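Ultik Bedroom Laundry Set: README

Maintained by Trinity Yazzie. Reviewed by Soledad Achterberg.
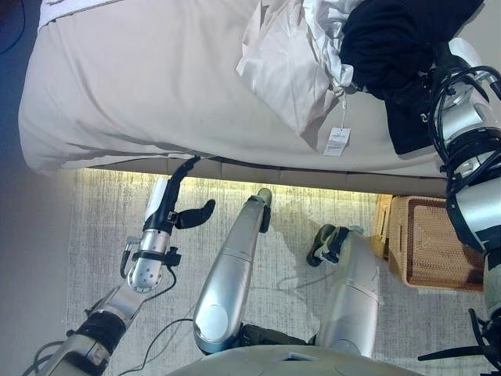 Ultik is a collection of short recordings of household laundry work done at the bedside. It covers clothes and linens lying on a made or partly made bed, a basket on the floor, and the steps between the two: picking up, sorting, folding, and putting down. This file describes what the set contains, how items are named, and what to watch for when using the labels.

Contents

The release has 200 recordings from 2 sites, Aminberg and Kowalczyk. Each recording has a matching notes file with the same base name. Notes files are plain text, one entry per line, in time order. Fultach, the earlier pilot set, is not included. Its item names differ from those used here and the two should not be merged without a conversion table.

Rooms

Both sites are furnished bedrooms. Bed covers, rugs, and lighting were left as the residents had them. Light sources under or beside a bed are listed in the notes as "low light" and are separate from ceiling and window light. Expect strong differences in brightness between the top of the bed and the floor next to it.

Item classes

There are 6 item classes:

garment: anything worn, including items still on or off a hanger
bed linen: sheets, pillowcases, duvet covers
towel: bath, hand, and kitchen towels
small item: socks, underwear, gloves
basket: any open container used for laundry, regardless of material
unknown fabric: a cloth item that cannot be assigned to another class

Use "unknown fabric" for bunched items where no collar, sleeve, hem, or corner can be made out. A white pillowcase and a thin white shirt look much the same when crumpled, and earlier labelers split on these. The class may be changed once the item has been opened out, but only from that line of the notes forward. Do not go back and relabel the earlier lines.

The sheet that covers the mattress is part of the bed and gets no item label unless it is being stripped or fitted. Rugs and carpets are part of the floor.

Tags and attachments

Price tags, care labels, and loose strings are not separate items. They belong to the piece they hang from and are noted with the flag "tag". Tag text is not transcribed, even where it is legible. If it is unclear which of two touching items a tag belongs to, flag both.

Piles

Two items that touch are labeled separately if a boundary can be followed between them. Dark garments lying on other dark garments often fail this test and are labeled as one pile. Light next to dark rarely causes trouble. A pile takes the class of its top item. Pile contents are not estimated.

Basket position

Position is given relative to the bed: "side", "foot", or "away". A basket touching the bed or pushed up against it is "side" or "foot". If part of the rim is blocked from view, add "partial". The fill level field is left blank when the inside cannot be seen.

Known problems

Fold quality was scored by one person at Aminberg and by another at Kowalczyk. The scores are not comparable across sites.

Several notes files from February use "hamper" for "basket". Treat the two as equal.

White items on pale sheets have loose outlines. Edges in shadow under the side of the mattress are also poor.

Changes

Version 2 adds the "tag" flag, splits "small item" from "garment", and drops the old "clean/dirty" field, which could not be filled in from the recordings.

Corrections go to Trinity Yazzie with the base name of the recording and the line number in the notes file.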